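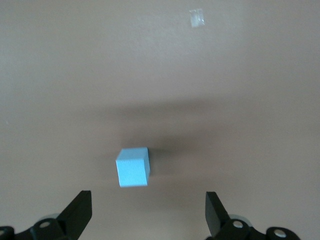 Ticket 325: Sound drops out in Room 2, Flirkavance installation
Site: Lunstead Gallery
Raised by: front desk
Status: Closed
Priority: High (work is on public view)

Reported fault
The spoken text in Flirkavance stops part way through. The projected words carry on without it. Visitors have been leaving early, thinking the piece has finished. Restarting the player brings the sound back for a while.

Log

09:40 Watched a full run with the gallery closed. The piece is 19 minutes long. Sound was fine on all four speakers.

10:15 Second run. Left pair went silent during the passage about the bus timetable. Right pair carried on. No error on the player.

10:30 Swapped left and right outputs at the amplifier. Fault stayed with the left pair, so the player is ruled out.

11:05 Checked the cable under the carpet by the bench. The plug at the speaker end was loose and the outer sleeve had split. Replaced plug and sleeve.

11:50 Third run. Left pair fine. All four speakers then cut out together near the end. Separate fault.

12:10 Amplifier was set to sleep when the input is quiet. The artist's new edit, sent over from Bastden in October, has a much longer pause before the last section. Sleep turned off.

12:20 Asked the Prothero studio whether the longer pause is meant to be there. They confirmed it is. Please do not shorten it or fill it.

14:45 Four runs in a row with no loss of sound.

Volume is back at the agreed level, 81 on the amplifier display. It had been turned up, probably to make up for the dead pair.

Still to do
Order a spare cable of the same length.
Add the sleep setting to the opening checklist.
Wall label in Room 2 still gives the running time of the old edit. Passed to exhibitions.

Closed 15:10. Reopen under the same number if it happens again.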